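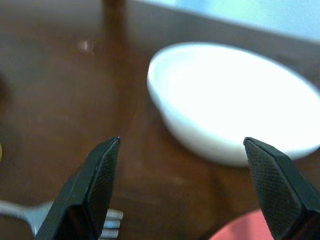

Pindden Singing Bowl Set for Practitioners

Set of three hand-hammered bowls with strikers, rings and carry bag
Item 802
In stock, ships from Erkotthorpe

The Pindden set is made for people who give sound sessions to others, either one to one or in small groups. It has a low, a middle and a high bowl, chosen to sound well together. Each set is matched by ear before it is packed, so the exact notes differ from one set to the next. If you need particular notes to go with bowls you already own, write to us before you order and we will tell you what is on the shelf.

Many of our customers work with Reiki, guided meditation or chakra balancing and use the bowls to open and close a session. Others use them alone for an hour at a time. The low bowl can be placed on the body over clothing. The high bowl is too bright for most people at close range and is better played from the foot of the table.

What you get

Low bowl, large, with a flat base
Middle bowl
High bowl
Felt-covered striker for the low and middle bowls
Wooden striker with suede wrap for rim playing
Three cushion rings, cotton covers, removable for washing
Padded shoulder bag with dividers
Printed booklet, 17 pages

The booklet was written by Tayla Trevaskis, who has taught sound work to beginners for many years. It covers how to hold the strikers, how to get a steady tone from the rim, and three simple session plans of different lengths. It does not cover training for certification. If your insurer or professional body asks for a certificate, you will need to take a course separately.

Choosing between Pindden and Procházka

We are asked about this a lot. The Procházka set has thicker walls and a shorter, drier sound. It is easier to play for someone who has never used a bowl, and it is less likely to chatter when you go round the rim too fast. The Pindden bowls are thinner and ring longer – in a quiet room the low bowl keeps going well after you think it has stopped. For floor groups we suggest Pindden. For a small treatment room with hard walls, Procházka may suit you better.

Strikers are interchangeable between the two sets. The bags are not. The Procházka low bowl is wider and will not close in the Pindden bag.

Care

Wipe the bowls with a dry cloth after use. Skin oil leaves marks that darken over time, and some people like this. To brighten the metal, use lemon juice and a little salt, rinse well and dry at once. Do not use the dishwasher. Do not strike a bowl while it is full of water unless you know what you are doing, and never with the wooden striker.

A dropped bowl may still look fine and have a hairline crack. If the tone buzzes, stop using it and contact us.

Safety notes

Do not place bowls on or near a person who has a pacemaker or other implanted device, or who has had recent surgery. Ask about pregnancy, epilepsy and sensitivity to sound before a session. Sound sessions are for relaxation and personal practice and do not replace medical care.

Price and delivery

The full set is 2,338 and includes delivery. With the Dresteck folding stand the price is 3,000. The stand holds all three bowls at seated height and fits under a standard treatment table when folded. It can be added later, but then delivery is charged.

Sets can be returned within the return period if unplayed marks are the only marks on them – meaning normal shop handling. Strikers and cushion covers cannot be returned once opened.

Customer comments

"Used the low bowl for two groups so far. Lovely long tone. The bag strap could be wider." – Peadar Conneely

"Took me a week to get the rim sound without chatter. Slower is better." – Guido Fontana

Replacement parts: felt striker, suede striker, cushion rings (sold singly), shoulder bag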